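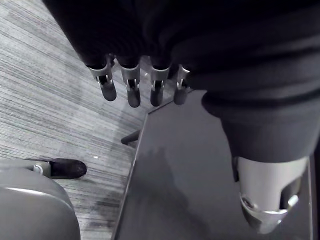 Why does my leak sensor go off when there's no water on the floor?

Most of the time it's moisture in the air or a film of soap on the contacts underneath. The sensor can't tell a thin damp film from a puddle, so wiping the contacts and moving it a little farther from steam is the first thing to try.

Ticket 107
Product: Doren leak sensor with Suster app
Opened: 22/04/2024
Status: Solved, left open for comments

What the customer wrote

Hello, and thank you in advance for your patience, as I'm not much of a technical person and I tend to go on a bit. We put four Doren sensors in the house in February, and three of them have been as good as gold. The one in the upstairs bathroom is driving us up the wall. It has sent 18 alerts to my phone, nearly all of them late in the evening, and every time I go up there with a towel over my arm the floor is bone dry. I have changed the battery. I have also taken it out of the app and added it again, which took me most of a lunch break (the code on the bottom is very small!). The app says the signal is fine. My husband would like to put it in a drawer, but we had a leak in our last house and I sleep better knowing the thing is there.

The sensor sits on the floor under the vanity, close to the wall. It's the bathroom with the black faucet and the white flowers on the counter, if you need to tell it apart from the others on my account.
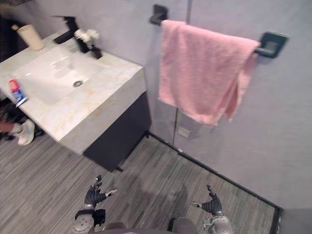 First reply from support

Hello, and please don't worry about going on, the long messages are usually the ones we can do something with. I'm sorry about all those trips up the stairs. Before we send you a new sensor I'd love for you to try a few things, in this order:

1. Turn the sensor over and wipe the metal contacts with a soft cloth and a drop of plain white vinegar. Let it air dry for an hour.

2. Put it on a dry dinner plate in another room overnight. If it stays quiet there, the sensor itself is very likely fine.

3. In the Suster app, open the sensor's page, tap Alerts and look at Delay. If it says Off, set it to 44 seconds. A real leak will still get through, and a passing bit of damp mostly won't.

4. Tell me what you clean the floor with, and when.

Customer update

Well, I feel a little silly. It sat on its plate in the spare room all night and didn't make a peep. The delay was set to Off, so I've changed that. And as for the floor, I go over it in the evening with a spray mop, after everybody has had their shower, and I had never once thought to lift the sensor up and wipe under it. There was a sticky ring on the floor where it had been sitting. I've cleaned that off with warm water and done the contacts with vinegar as you said.

Second reply from support

That sticky ring sounds like our culprit. Floor cleaner leaves a film, the film picks up damp from the shower, and the contacts read it as water. Please put the sensor back on a clean, dry floor, and lift it whenever you mop – once a week for the contacts is plenty. I'd leave the delay where it is.

Customer update

A full week now and not one alert, apart from the test I did myself with a wet teaspoon, which worked beautifully and frightened the cat. Thank you so much for being kind about it. One small wish, if you pass these along: could the code be printed a little bigger?

Support note

Wish about the label passed on to the product team. Delay left at 44 seconds, no replacement sent.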